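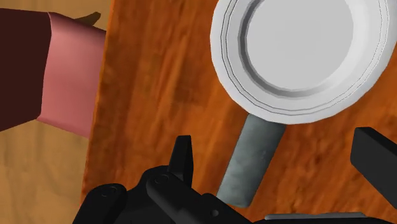
Dining table, near the plate: darker patch in the wood grain. See item 4.

Kettunen House, shared dining room and kitchen
Yearly walk-through checklist, with comments
Completed by Wafula Swai, 31 Jul 2023

Hello again, everyone, and thank you for letting me poke around your cupboards for a morning. I've marked each item OK, WATCH or FIX, and as usual my comments run longer than the boxes allow, so please bear with me (the tea was very good and I was in no hurry).

1. Smoke alarm, hallway: OK
Tested with the button and it was plenty loud. The battery was changed in December and I'd leave it alone until this December comes along.

2. Smoke alarm, kitchen: FIX
Chirped at me the whole time I was under the sink. A new battery didn't settle it, and the date on the back is well past, so I've ordered a Vasik to match the one in the hallway.

3. Fire extinguisher: WATCH
Needle is in the green and the pin is in place, but it has drifted behind the recycling bins again. I've put it back on its hook by the door. Please, please leave it there!

4. Dining table, top surface: WATCH
A lovely old thing, and I know how fond you all are of it. I ran my hand along the top and found no splinters. The darker patch may only be the grain, but I'd like to look at it again next year, so I've noted where it is. Mats under hot dishes, if you would.

5. Dining table, legs and joints: OK
I leaned on every corner and it didn't budge. One bolt took a quarter turn.

6. Dining chairs: FIX
The one with the green cushion has a split back rail. It's in the garage with tape across the seat, and I'd be grateful if it stayed there until I can glue it.
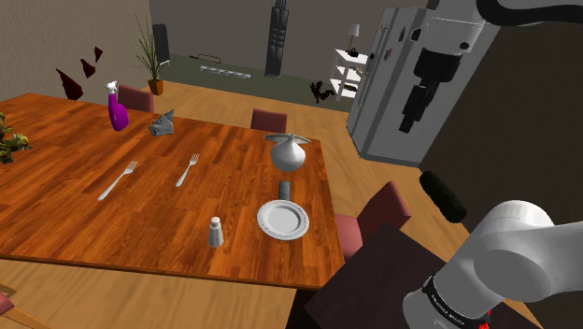
Dining table, wider view, with spray bottle and forks. See item 7.

7. Cleaning sprays: WATCH
I say this every year and I'll say it kindly once more: sprays are better kept away from where people eat. The high shelf in the laundry room has space, and the labels should face out.

8. Under-sink cupboard: OK
Dry all the way to the back, and the trap is sound. The Somow shutoff valve is stiff but it does turn.

9. Hot water at kitchen tap: OK
The heater had been turned down since my last visit, which I was very glad to see. It reached the tap quickly and wasn't scalding.

10. Outlets and cords: FIX
The toaster and the kettle are sharing one extension cord. Each needs its own wall outlet. I've unplugged the cord and left it coiled on the counter.

11. Back step: WATCH
The Etport grip strip is lifting at one end. I pressed it down, but it will want new adhesive before the wet weather.

Parts so far come to $193, and the receipts are in the blue folder. I'll be back for items 2 and 6 once the alarm arrives.

Warmly,
Wafula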